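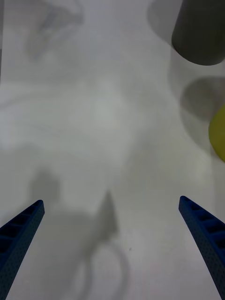
Handling Robots and Their Work Areas > Part 2 > Chapter 5

Chapter 5: Good Practice at the Gripper

By the end of Chapter 4 you could move an arm from one taught point to another and bring it safely to a stop. Now we come to the part of the machine that touches things, and for many of us this is where the subject really comes alive! Almost everything a handling robot does for anyone happens in the few centimetres between its fingertips. So do most of the small injuries, the crushed parts and the puzzling faults that fill a workshop logbook.

The blue fingers at the head of this chapter are open, with a clear gap between the tips and a pale tabletop beyond them. Look at the inner faces, where a row of rectangular pockets is divided by thin ribs. Shapes like these matter to anyone writing a work instruction, because a recess can collect dirt and a rib can wear or crack. A finger is a working surface and deserves an entry of its own in the inspection sheet, next to the cables and the emergency stop.

5.1 What a rule is for

New students often meet safety standards as a pile of paper to be got through before the fun starts. Please try reading them the other way round. Each clause is a piece of somebody's experience, written down so that you can have the benefit of it without the bruise. When a standard asks for a risk assessment, it is asking you to think about your own machine, in your own room, with your own parts in it. A copied form can't do that for you, however handsome it looks.

Three kinds of document will come up again and again in this chapter:

Law. What you must do where you live and work. It is usually short on detail.

Standards. Agreed ways of meeting the law, written by people from industry, research and the safety bodies. Always check that you are holding the current edition.

House rules. What your own site has decided. These can be stricter than a standard, and they may never be weaker than the law.

House rules are the ones you will write yourself, perhaps within weeks of starting your first job, so we spend most of our time on them.

5.2 The Zultmont sheet

The running case in this chapter comes from the training hall at Zultmont, where Ingegerd Hellström rewrote the gripper rules one September after reading through 408 logbook entries (with a great deal of coffee, she told us). The old rules ran to 42 items. Hardly anyone could recite more than a handful of them, and several contradicted each other. Her new sheet has 12, and it fits on one side of a card. We print the first part of it and return to the rest in 5.6.

1. Before power is applied, look at both fingers along their whole length. Report any crack, loose tip or missing rib.
2. Clear the table of everything the task does not need. Crumbs, swarf and specks of dirt count.
3. Place parts inside the marked area. A part at the edge of the reach is to be moved by hand with the arm stopped.
4. Open the gripper fully before the first approach.
5. Run the first cycle at reduced speed with one person at the stop button.
6. Keep hands out of the gap between the fingers whenever the drive is live, including when the program is paused.

Item 6 causes the most argument, and it is a splendid argument to have in class. A paused robot looks asleep. Its drive may still be live, and on some systems a signal from another machine is enough to start it again. Marcus Haddad, who teaches the evening group, has his students find every signal that could end a pause on their own cell before they are allowed to run it. The lists are always longer than they expected.

Item 2 looks like plain housekeeping, yet it earns its place. Where a camera is used to find parts, a shadow or a mark on a pale surface can be mistaken for an edge. The arm's own shadow moves as the arm moves, too, so a table that seems fine to you from your chair may give the vision software a good deal of trouble. Check the lighting at the working position with the arm in place, and write down what you find.

5.3 Before you read on

Take a blank page and write the rules you would want for a gripper you have used or watched. Keep to one side. Put the date of the next review at the bottom and name the person who will carry it out. Swap pages with a partner and strike out any rule that neither of you could check by looking, measuring or testing. Keep what remains, as you will need it for the inspection exercise in 5.4.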